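Bukwood Asks Bench Organizer Makers to Show Their Numbers

Workshop furniture firm says claims of "hours saved" do not hold up, and tells buyers to wait before spending

COLOMBO, May - Bukwood, which builds and repairs wooden workbenches for small shops and schools, today called on sellers of bench organizing systems to publish the tests behind their advertising. The company says it has read plenty of promises this year about clear benches and faster work, and has seen very little to back them up.

The request follows a trial Bukwood ran in its own building and in the shops of customers who agreed to take part. In all, 105 benches were included. Half the shops were given tray and divider sets from two lines on sale locally, Rutus and Womine. The rest were told to carry on as usual. Bukwood then visited each shop over a period of 6 weeks and timed how long people took to find and put back a short list of common tools.

The difference was too small for the company to call it anything.

"We went in thinking the trays would win, and we were ready to sell them ourselves," said Annatjie Nkosi, general manager of Bukwood. "I would still like to see them win. But I can't put 'saves an hour a day' on a box when I watched people spend the same time looking for the same screwdriver. Where does that hour come from? I have asked twice and been sent a brochure both times."

Bukwood also questions the idea, common in product photos, that a working bench ought to be bare. Most of the benches in the trial had things pushed to the back and to one side, where a person could reach them without getting up. Owners described this as a mess and apologized for it. Their times were no worse than anyone else's.

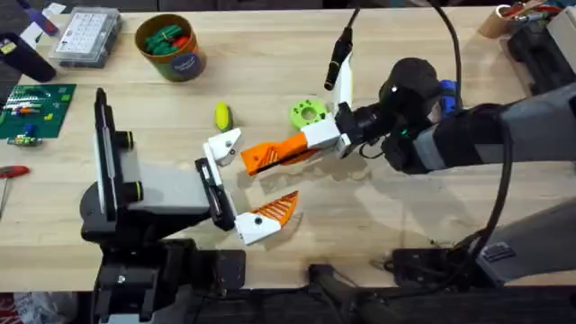

Tools, parts and containers sit along the far edge and left side of a light wooden workbench.

Naveen Bhatia, who planned the trial, said the pattern was easy to miss. "You walk in and think, this is untidy. Then you ask for the pliers and they have them before you finish the sentence. What slowed people down was a second person using the bench and putting things back somewhere else. A divider doesn't fix that. I'm not sure what does."

He added that the trial has weak points of its own. The shops were picked from Bukwood's customer list, the visits were announced ahead of time, and some people very likely cleaned up the night before. The company says anyone quoting the results should quote those limits as well.

Some shop owners did like the trays. Cosimo Parisi, who repairs lamps and small clocks, kept his set after the trial ended. "I lose fewer tiny screws," he said. "Am I faster? I doubt it. I'm less annoyed, and I'd pay something for that, though maybe not what they're asking."

Nimal Biswas, who runs a frame shop and was given the other line, sent his back. The dividers took up the strip of bench where he rests long pieces, and within days he had stacked them under a chair.

Bukwood's advice to buyers is plain. Leave the back strip of the bench for things used daily. Keep loose parts in whatever containers are already in the shop. Agree with anyone sharing the bench on which side the tools go. Try that for a month before buying a system, and ask the seller how any time savings were measured, on how many benches, and by whom.

The company has dropped a planned order of 500 tray sets. It will keep 50 already in stock and sell them without any claim about time.

Bukwood's visit notes and timing sheets are available on request, including the sheets that were filled in badly. Rutus and Womine were both sent the results before this release. Neither had replied by noon on the day it was issued.

Media contact: Thanakorn Wattanapong, Bukwood press desk, Colombo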